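Print this thread | E-mail this thread
14 shares | 11 replies

Small Kitchens & Small Fridges > Mini fridge owners: what goes where?

**brinelady**
Posted 2025-06-23

OK, mini fridge people, I need opinions. We moved to Flarkville in the spring and the new place came with the tiniest fridge I have ever owned in my adult life. White, one wire shelf, an icebox that frosts up if you look at it funny, and a door with a couple of bins. I paid $144 to have the big one from our old house put in storage because it wouldn't fit through the hall (don't get me started on the hall).

My problem is the bottom. Everything ends up down there! The wire shelf tips anything with a small base, so the carton and the leftovers all go low, and by the middle of the week I'm moving six things to get at one. Tell me how you set yours up. Show me if you can, I love looking in other people's fridges.

**tallowmere**
Mine is a Clenport and I had the same trouble. I quit fighting the wire shelf and made the bottom one single row, nothing on top of anything. If it doesn't fit in the row, I don't buy it that week. Drinks live in the door, period.

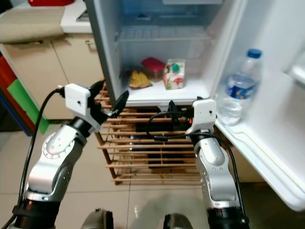

One row on the bottom, water in the door.

The red lid is always leftovers, so I don't have to open three tubs to find lunch. And get yours up off the floor if you can. Mopping is so much easier.

**hobnail_jo**
I like the row, but bread in the fridge?? It goes stale faster in there. I can't tell if that yellow bag is bread or chips, and either way I'd have it on the counter and free up a third of your space.

**tallowmere**
Ha, I knew someone would come for the yellow bag. I live in a humid place, and anything in a wrapper left on my counter in September is mush. It goes in the fridge.

**hobnail_jo**
Bread box! They're cheap!

**tallowmere**
Where would I put a bread box, Jo? On my head?

**Lærke Baldursdóttir**
Hello from a fellow tiny fridge household. I disagree with the single row a little. We are two people and a row would be empty by the second day. I use the wire shelf for light flat things only, and pouches go in last so they're right at the front where my husband will see them. If he can't see it, he will buy another one. We once owned five jars of the same mustard. 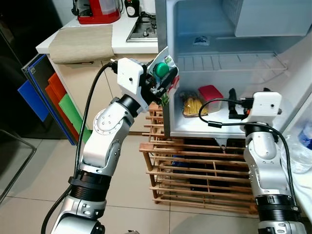 So my rule is that anything with a spout or a screw cap gets the front, and the dry stuff can sit wherever there's a gap. Yes, dry stuff, I keep pasta in the fridge. We had pantry moths at the old apartment on Trevomgate and I threw out so much food that I have never really trusted a cupboard again. You may laugh at me.

**hobnail_jo**
I'm not laughing, but I am lying down. Spaghetti in the fridge!

**brinelady**
I kind of get it, we had moths too. But don't you run out of room? My pasta is the one thing I'm happy to have somewhere else.

**Lærke Baldursdóttir**
A bag of spaghetti lies flat and you can put it next to a tub. It takes less room than you'd think. A glass jar would be another matter.

**coldsnap686**
Unpopular opinion: the layout hardly matters until you defrost. I let mine go for a year and the ice had eaten the top of the shelf space. Unplug it, towels on the floor, bowl of hot water inside, done in an afternoon. Please don't chip at it with a knife. I did that to my old Stougaard and the replacement was $300.

**hobnail_jo**
Agree with coldsnap on this one. Also stop putting warm leftovers in, it makes the frost so much worse.

**brinelady**
Well, guilty on the warm leftovers. Okay, I'm going to defrost this weekend and then try the row, with the pouches up front like Lærke does. The bread is staying out for now (you win, Jo). Does anyone have a trick for the wire shelf? I was thinking of cutting one of those plastic placemats to fit.

**tallowmere**
Placemat works, just leave a gap at the back so the air can move. Mine touched the wall and froze to it.

Print this thread | E-mail this thread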